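The Laundry Shift

I took the job at Morkham because it came with a chair. I sat in the chair, I watched a robot from Nirnex do laundry, and I wrote down how it went (my handwriting got terrible!). Two blue bundles with a cartoon boy all over them, one basket, one washer. My mother could have had it done before her coffee cooled.
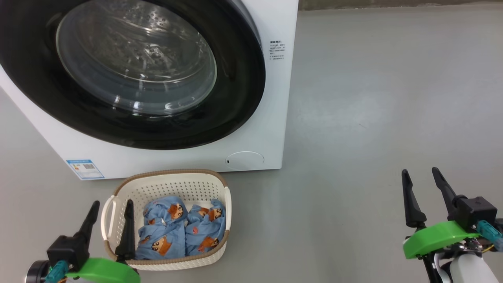

Twenty-seven tries

By July we were on try 27 and I'd started rooting for it, out loud, like a person at a ball game. The left hand had a pinch of blue cloth at the mouth of the drum, and I was gripping my pen so hard it hurt.

"Come on, honey," I said. To a robot!

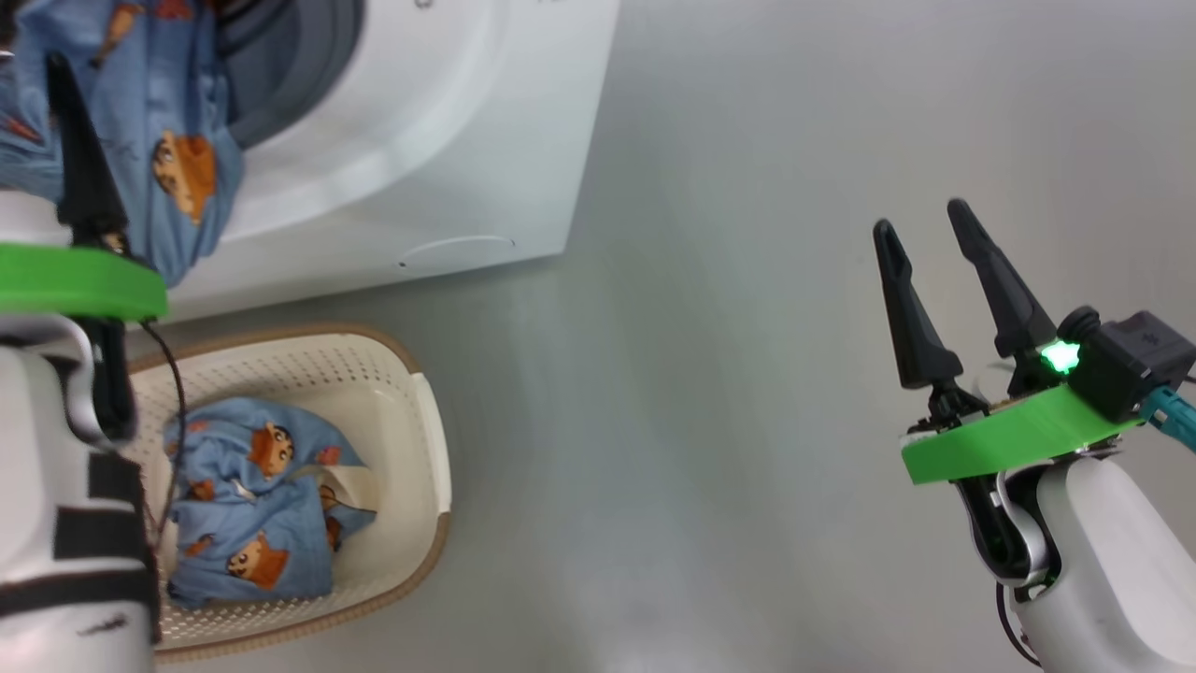

Can a robot do the laundry by itself yet?
Some can manage parts of it, slowly, in a room they know. Soft clothes are still hard for them, and most homes still need a person for the whole job.

I wrote more than 3 pages that night, and then I went home to my own laundry, a mountain of it, and stood there pinching a sock with two fingers to see what that was like. Awful. I dropped it twice.

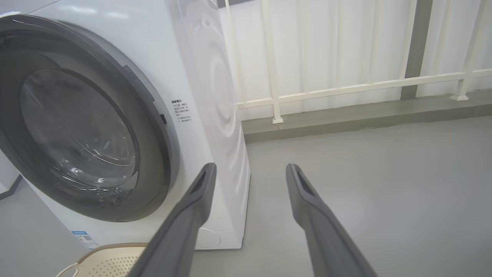
The Balirness Review, Issue 2

Next morning I pulled my chair a little closer to the washer and said good morning to both hands, left one first.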